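Workshop Tips From the Robot Club Table

Posted by Hilkka Kallio on May 26, 2023

Filed under: Workshop, Kids and Teens, Table Setup

I've been helping with the Plamura robotics club for two years now, and my main qualification is that I own a good vacuum and a lot of clamps. The students do the programming. I do the table. You'd be surprised how much of a block-sorting project comes down to the table (or maybe you wouldn't, if you've ever tried to roll out pie dough on one that wobbles).

A few people asked for my notes after the spring open house, so I've typed them up. Most of this works just as well for a sewing room or a potting bench.

Covering the table

We use plain brown paper off a wide roll. I tried a vinyl tablecloth first and it threw glare all over the place, and then I tried an old bedsheet, which bunched up the minute anything pushed against it. Paper is cheap, it's dull, and you can write on it in pencil.

Cut it long. I leave a good hand's width hanging over on every side and trim later. Lay it with the curl facing down and let it sit overnight if you can, with a few heavy books on it. The curl mostly gives up by morning.

Clamp the near edge last. If you clamp front first you'll chase a bubble toward the back of the table forever, and the back is where the arms are bolted, so there's no getting at it. Even so, a clamp will pull some wrinkles around itself. Impi Nieminen showed me a trick of folding the paper under twice where the jaw bites, and it helps, though not completely. We just keep the blocks away from that spot.

Change the paper when it gets shiny or torn, not on a schedule. Ours lasted 17 sessions this time!

Foam blocks

Our students practice picking up and sorting foam cubes by color. I love foam for this. It's quiet when it drops and it forgives a clumsy grip, and when a beginner's program squeezes too hard you've hurt a cube that costs next to nothing.

It does crumble, though. Corners go first. I keep a lint roller hanging on a hook by the door and go over the paper between runs, because a crumb the same color as a cube can confuse a vision program (Arvo Koivisto lost most of an afternoon to one in January, poor guy). A damp cloth is fine for the cubes but NOT for the paper.

For cleaning the cubes: lukewarm water, one drop of dish soap, squeeze gently, then dry them on a cooling rack. Don't wring them. I wrung a yellow one and it's been a sort of lozenge ever since.

Store them loose in a mesh produce bag. We had them packed tight in a shoebox for a while and they came out with flat sides and dents.

Pick colors that are far apart. Orange, purple and a pinkish red look like plenty of variety to you and me, but under warm bulbs the orange and the pinkish red creep toward each other. Switch to daylight bulbs before you blame anybody's code.

Shadows

Anything mounted over a table throws a shadow on it, and a big one will cross right through your work area. We used to fight this with a desk lamp, and all we got was a second shadow. What worked better was bouncing a light off the ceiling. Softer all over! I do the same thing in my kitchen now when I'm decorating cookies.

Cords

Put the power strip behind the work, up off the floor, and plug things in so you can read every label without moving anything. Masking tape flags are enough. Write what the cord belongs to, and use a permanent marker, as ballpoint fades to nothing.

Floor cords are my ongoing shame. I've tried hook-and-loop ties, a strip of carpet, and those rubber ramps. The carpet strip was best, but somebody has to put it back after sweeping, and that somebody is usually me, and I forget.

Cords that move with an arm need slack. Before we start, I have a student move the arm slowly to its farthest reach while another watches the cable loop. If it goes tight anywhere, we stop and give it more.

Before anyone hits start

The students read these out loud, which they find embarrassing and I find delightful:

Hair tied, sleeves up, nothing dangling.
Stop button within reach, and one person whose only job is to be near it.
Drinks on the windowsill.
Grippers empty, cubes on the paper.
Say "starting" and wait for somebody to answer.

We run the sorting program 57 times before a competition. It's a silly number that stuck. By the end everyone's bored, and a bored kid will spot a sloppy cable faster than I ever could.

If you've got a better way to keep paper flat, tell me — I'll try anything once.

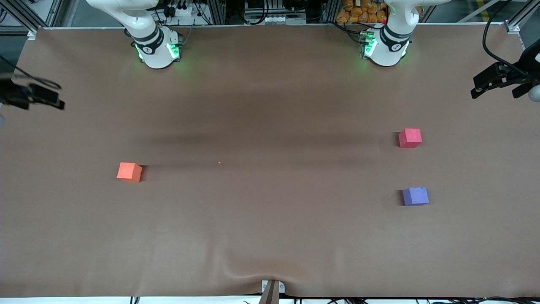 Liên Lại: We had the same bubble trouble at our club until we started misting the back of the paper very lightly and letting it dry under tension with the clamps already on. It pulls tight like a drum. Do it the night before, though, and keep the spray bottle well away from the electronics. How do you keep the kids from resting their elbows on it?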